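4 min read

The Grip That Let Go

I love a good fault, and the one at Velto's workshop in Huvalcombe is a beauty. The team there works with the Silar, a gray hand-held gripper that people carry around ordinary rooms so a robot arm can later learn from what they did. In October it began dropping things. Cups, sponges, a full bottle of dish soap – 27 drops in one batch of 1,000 grasps, when the usual number was 5.
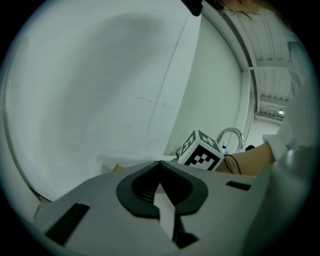

Huvalcombe, 8 March 2018

Everyone blamed the software first. The cube markers, those blocky black-and-white patterns that help the system work out where things are, got checked and printed again. No change! Then someone put the tool on a bench and squeezed it slowly, and there it was: a hairline crack inside the finger mount, opening a little more with every pull. The crack closed up when the grip relaxed, so a quick look never caught it.

The safety side is what got me. A dropped sponge is nothing, but the same mount goes on the Cabello arm, which lifts glass jars at head height. Velto stopped the arm that afternoon and pulled 63 mounts off the shelf. 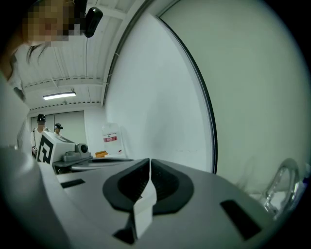 What changed

The new mount is thicker at the root, and each one gets a slow squeeze test before it goes out. I tried one myself and the grip is lovely – firm, smooth, very quiet.

Comments (3)

Great read. We had the same kind of crack on a packing line and chased the wiring for weeks.

Is the slow squeeze done by hand or on a rig?

More fault stories please!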